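Quiénes somos

Despacho Vakley, abogacía laboral y de familia

¡Hola! Si has llegado hasta esta página, seguramente tienes un problema legal encima de la mesa y quieres saber en manos de quién lo dejas. Me parece muy sano, yo haría lo mismo.
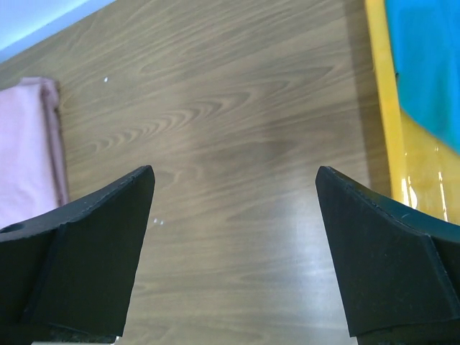
Estudié Derecho un poco por cabezonería (en mi casa todos querían que hiciera Económicas) y pasé mis primeros años en un bufete grande, de los de moqueta y ascensor con espejo. Aprendí muchísimo, eso no lo discuto, pero llevaba 140 expedientes a la vez y a la mayoría de los clientes no les ponía cara. Un octubre me harté, pedí la cuenta y alquilé un despachito de 2 habitaciones encima de una ferretería. Así nació Vakley.

Llevo sobre todo despidos, reclamaciones de salarios, divorcios y custodias. Parece una mezcla rara, ya lo sé, pero quien pierde el trabajo muchas veces acaba renegociando también la pensión de los niños, y le viene bien no tener que contar su vida dos veces. Penal no hago. Si me llamas por un asunto penal te paso con los compañeros de Odov, que están en la misma calle y a los que les mando clientes desde hace años, sin comisiones de ningún tipo.

¿Cómo trabajo? Pues la primera consulta dura 90 minutos y cuesta 100 euros, que te descuento de la minuta si después seguimos adelante. Tráete todo lo que tengas: nóminas, burofaxes, el contrato, los mensajes del jefe a las once de la noche... ¡mejor que sobre papel! Al terminar te digo si veo caso o no lo veo, y te mando el presupuesto por escrito esa misma semana.

Una cosa importante con los despidos: el plazo para reclamar es muy corto, así que no esperes a que pasen las vacaciones para llamarme. Y si te ponen un papel delante para firmar, pon "no conforme" y la fecha antes de la firma.

También doy charlas en asociaciones de vecinos y en alguna empresa (en Pruvex ya me conocen hasta en la cafetería), y me encanta, sobre todo el turno de preguntas, que siempre se alarga.

El despacho abre de lunes a jueves, mañana y tarde, y los viernes solo por la mañana. Por las tardes hay que llamar al timbre de abajo, el del segundo no funciona.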